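Pladix 项目图集:在仿真房间里练手

我们这个小组做 Pladix 快一年了,终于有东西可以摆出来给大家看!这一页收的是仿真里的画面,配一点文字,想看公式和完整表格的朋友请等论文正文,八月那一版会把附录补齐。

先用几句话交代一下我们在研究什么。家里的活儿,对机械臂来说难点常常落在“接着往下做”上:手里已经夹着一样东西,旁边还放着别的,下一步要往哪儿去,手臂要不要绕一下,腕部的视角还看不看得清目标。过去我们训练策略,习惯把每一段动作切得干干净净,一段归一段。Pladix 的想法是让相邻的两段动作互相重叠一截,训练时随机决定重叠多长,最长可到 17 步。这样策略学到的是一条连着的线,中途被打断以后也比较容易接上。

这个点子最早是 Hui-mei Man 在一次组会快散的时候提出来的,当时白板都擦了一半,她又拿笔把时间轴画了回去。Tomás Fonseca 当晚就写了第一版采样代码(变量名起得乱七八糟,到现在还没改完),第二天早上跑出来的曲线把大家都看精神了。

仿真环境叫 Trandmont,是我们自己搭的一套住宅场景。房间、家具、台面材质都可以换,光照也可以换。策略代码放在 Tudero 里,数据整理用的是 Bastos 这个小工具。名字都没什么讲究,谁先建仓库谁起名。

一、腕部视角

我个人最喜欢看这个视角!夹爪就在眼前,夹没夹稳、夹得正不正,一眼就有数。
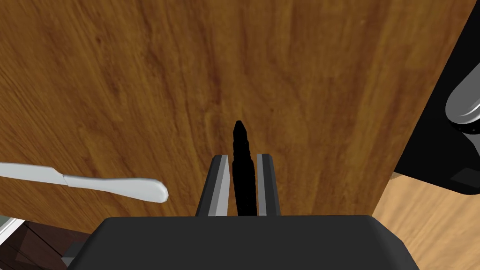
二、细长物体为什么值得单独讲

两根手指之间夹着一根细长的黑色物体,顶端收成圆头,左边木纹台面上平放着一把白色餐刀。细长的东西特别适合用来检验重叠采样:夹持点差一点点,远端就会偏出去一大截,后面的动作全得跟着修正。用老办法训练的策略,在段与段的交界处经常要“愣”一下,手臂停住,重新估计姿态,再往前走。换成重叠采样以后,这种停顿少了很多,看回放的时候真的会觉得顺眼。

深色木纹也给我们添过不少麻烦。早期的视觉编码器遇到纹理重的台面,会把深色条纹当成物体的边缘,黑色的东西放上去就更难分了。我们后来没有去改网络结构,只是在训练时把台面材质随机换来换去,让纹理变成一种靠不住的线索。做法朴素,效果却好得让人想多跑几遍。还有一个小经验:材质随机化要从训练一开始就打开,中途再加进去,策略会有好一阵子不知所措,我们为此白白浪费过一个长假的机时。

三、换个视角看整间屋子

腕部视角看得细,可是看不远。所以我们还保留了一路能看到双臂和房间的画面,两路输入一起送进策略。下面这张倾斜得很厉害,灰绿色的墙、浅色橡木地板、墙上那幅泼洒风格的抽象画全都斜着,两只机械臂一左一右,棕色木柜在右边。

柜面上有一件白色的圆润小物,柜面边上还有一根细细的黑色杆状物。再往远处看,门开着,能望见隔壁房间的米色沙发。我们很看重这种带纵深的场景,因为策略得学会分清哪些东西够得着,哪些只是背景。Hui-mei 特别坚持这一点,她觉得只在一张干净桌子上训练出来的策略,一搬进屋子就会发慌。

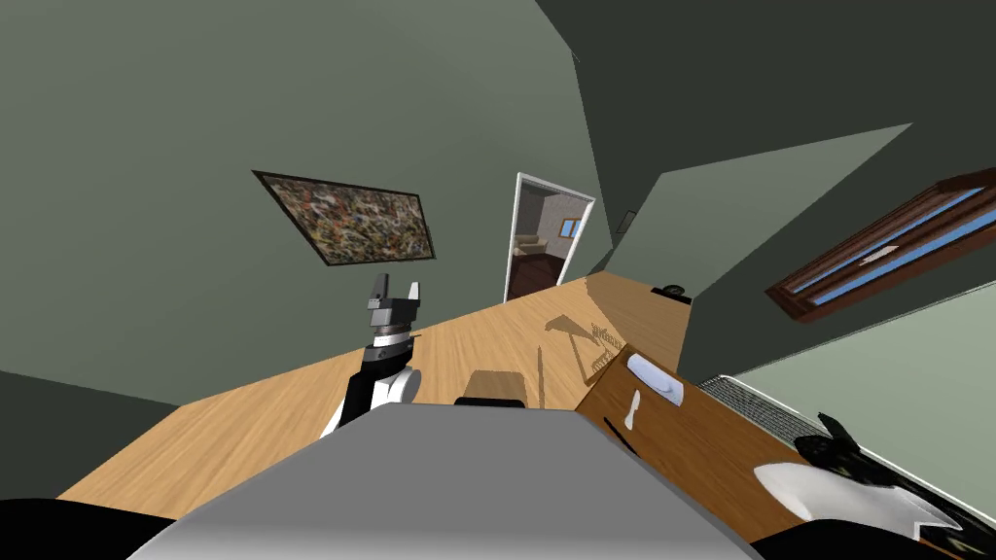
四、目前的结果

全部评测一共跑了 787 个回合,每个回合都从随机的初始布置开始。对照组有 2 个:一个是不做重叠的分段训练,一个是固定重叠长度。随机重叠在两个对照组面前都占优,尤其是任务中途加入扰动的那一批,差距拉得最开。固定重叠其实也不差,任务短的时候几乎和随机重叠打平,任务一拉长就开始掉队。具体的成功率和误差范围请以论文表格为准,这里就不抄数字了,免得以后两边对不上。

让我最兴奋的倒是一个计划外的发现:重叠训练出来的策略,双臂配合也变好了。我们并没有专门为双臂设计损失项,可是一只手在动的时候,另一只手提前就位的情况明显变多。Tomás 的猜测是,重叠的那一截里同时带着上一段的收尾和下一段的起势,两只手臂因此有机会学到彼此的节奏。这个解释还没验证,我们正在做消融实验,有了结论会更新到这一页。

五、还没做好的部分

反光强的黑色表面仍然容易让深度估计出错,柔软物体我们也还没有碰。另外,目前所有结果都来自仿真,真机迁移刚刚开始准备,标定流程还在写。做过类似迁移的朋友,很欢迎来信交流,哪怕只是告诉我们哪一步最容易踩坑!

六、代码和数据

Trandmont 的场景文件会先放出来,Tudero 里的训练脚本等清理完注释再公开。Bastos 的说明文档目前只有中文版,英文版 Hui-mei 正在翻译。想提前试用的同学可以在项目页留言,写明打算跑什么任务、手头有多少显存,我们好把合适的配置文件发过去。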